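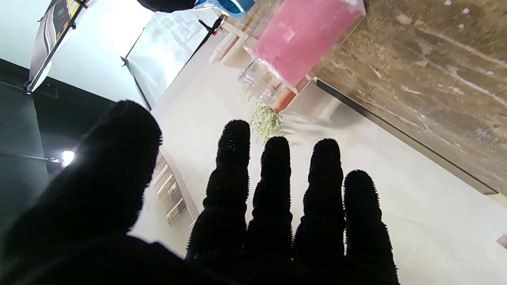
Figure 2. Wrist-camera view during the loose-material trials: gloved five-digit hand spread above the work surface, with a bin of pink material and a small heap of crumbly pale-green material behind it.

4. Evaluation of the Unwood Hand Kit

4.1 Kit under review

The Unwood hand kit is sold by Clollthorpe as a complete package for small laboratories and for businesses that handle dry goods in small amounts. It contains a five-digit hand, a wrist mount with a built-in camera, a control unit, and a set of textile gloves that cover the hand from the fingertips to the wrist. The supplier also offers a yearly service plan that covers calibration and replacement gloves. The unit tested here was bought at list price. Clollthorpe answered technical questions by email but had no part in planning the trials and did not see the results before they were written up.

The glove is the part of the kit that sets it apart from the Skesine hand, which was reviewed in our earlier work and which uses bare molded fingertips. As Figure 2 shows, the outer surface is black and bristly, with fine fibers standing out along the edges of the digits. The product sheet states that this texture helps the fingers keep hold of light and irregular objects. It makes no claim about powders, grains, or crumbled plant matter, and these were therefore chosen as the main subject of the present section.

4.2 Setup and procedure

All trials took place in one room and at one station, with the arm base bolted in a fixed position for the full period. The station was left in its normal working state. Lighting was not adjusted between sessions, and items on the neighboring surfaces stayed where they were, because buyers of a kit at this price are unlikely to build a closed cell around it. The pale work surface reflects a good deal of light, and the fingers throw faint shadows across it. Clear-walled bins were kept in use for the same reason, although transparent walls are a known source of trouble for vision software.

A session consisted of 12 attempts. In each attempt the operator gave a single command naming a material and a task, and the kit's own software planned and carried out the motion. Three tasks were used: pinching a portion from a heap, moving the portion to a marked spot, and sweeping loose fragments back toward the heap. At the start of every attempt the hand was opened fully, with the digits spread, so that the software could check each finger joint against its stored position. The check takes 8 seconds on the tested unit. The manual gives no figure for it.

In total 400 attempts were recorded, with the last session cut short by a planned power shutdown. Attempts were scored by two raters working separately from the wrist video and from the weight log. Where the raters disagreed, the attempt was passed to Leilani Nakamura, who scored it without knowing the earlier marks. The scoring rules follow Baranauskienė and were fixed before the first session.

4.3 Observations

The hand itself performed steadily. No finger joint failed during the trials, and the opening check returned the same joint positions at the end of the period as at the beginning, within the tolerance given by the supplier. Pinching from a heap was the strongest of the three tasks. The thumb met the index and middle fingers reliably, and the portion seldom dropped while the arm was moving.

Sweeping was weaker. The little finger is short in relation to the others, and when the hand was laid on its side the software did not always allow for this. The result was a gap on the outer side of the sweep through which fragments escaped. A later firmware version was released in March and is said by the supplier to change the sweep path. It was not tested.

The glove had mixed effects. Its fibers held crumbled material well during a pinch, but they also held on to some of it after release, and the weight log shows small losses between the heap and the marked spot. Fine material was carried from one task to the next unless the glove was changed or brushed. Brushing by hand was effective – it added work between sessions, however, that the service plan does not cover. For any user who must keep materials fully separate, a fresh glove for each material should be counted in the running cost.

The wrist camera gave a usable view in nearly all attempts. Its position places the hand itself across the lower half of the image, and with the digits spread a large part of the work surface is hidden behind them. The software deals with this by taking a second look after the fingers close. Pale-green material on the pale surface was found without difficulty. Bin walls were misread more often, chiefly when a reflection was taken for the edge of the contents.

4.4 Assessment

On the basis of these trials the kit can be recommended for pinching and moving small portions of dry material where slight losses are acceptable. It can't at present be recommended for clearing a surface. Installation was completed in one working day by staff with no earlier training on Clollthorpe products, and the written instructions were clear apart from the chapter on camera alignment, which refers to a bracket not supplied with the current version.

The service plan was used once, for a calibration visit on 10th January. The technician arrived as arranged and left a signed report, a copy of which is kept with the trial records. Replacement gloves ordered under the same plan arrived in two separate deliveries, the second of them after the trials had ended, and the remaining sessions were run with brushed gloves from the original set.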